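Search this site
Enter keywords
Search
News > Media releases > Café cup return program

Virard to extend café cup return program to Tolentino and Lullis

December 26, 2019 – Virard, the food service supplier that runs the Plurkano cup return program, will extend it to cafés in Tolentino and Lullis in the new year. The program collects used paper cups separately from other garbage and sends them to a mill that can separate the plastic lining from the fibre.

Plurkano started in June with 12 cafés in the centre of Virard's home district. Each café was given a return tube for the front counter, a supply of liners and a weekly pickup. Customers empty the cup, take off the lid and drop the cup in the tube. Lids go in the regular recycling where the local council accepts them.

Most paper coffee cups have a thin lining that stops the drink from soaking through. Ordinary paper recycling plants are not set up to remove it, and cups placed in mixed paper bins are usually pulled out and sent to landfill. Collecting them on their own keeps the load clean enough for the mill to take.

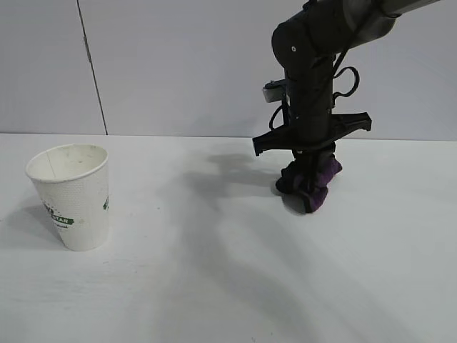 Do cups have to be rinsed before they are returned?
A few drops or dried coffee marks are fine, but the cup should be emptied first, and cups with food or garbage inside will be sorted out at the depot.

Under the extension, 3 more pickup routes will be added. Two will cover Tolentino, where most of the cafés are along the main street and near the hospital. The third will cover Lullis and the highway stops to the south. Drivers will collect from the new cafés in the early morning, before the breakfast trade.

"The cafés told us the weekly pickup was not enough in the busy months," said Horacio Montecinos, program manager for Plurkano. "Tubes were full by the weekend and staff had nowhere to put the bags. The new routes will run twice a week, and the first group of cafés will move to the same schedule."

Montecinos said leftover liquid was the most common complaint from café staff. Half-full cups leak through the liners and leave stains on counters and floors. New return tubes will have a drain tray at the top, and existing tubes will be fitted with one at no charge.

Staff are asked to wipe up spills around the tube at each shift change. Dried coffee on a pale counter can normally be lifted with warm water and a little dish soap. Bleach should not be used near the tubes, as it weakens the liners.
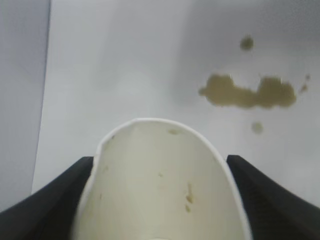 How cafés can join

Any café, bakery or canteen in Tolentino or Lullis that serves hot drinks in paper cups can apply. The cups do not have to be bought from Virard. Foam cups and clear plastic cups cannot be accepted.

There is a set-up fee of $279, which covers the tube, the drain tray and the first box of liners. Pickups are free for the first year. Replacement liners can be ordered with regular supplies or picked up from the depot.

Applications can be made through any Virard delivery driver or at the depot office during business hours. Cafés will be told their pickup days before the tube is delivered.

Media contact: Horacio Montecinos, Plurkano program, Virard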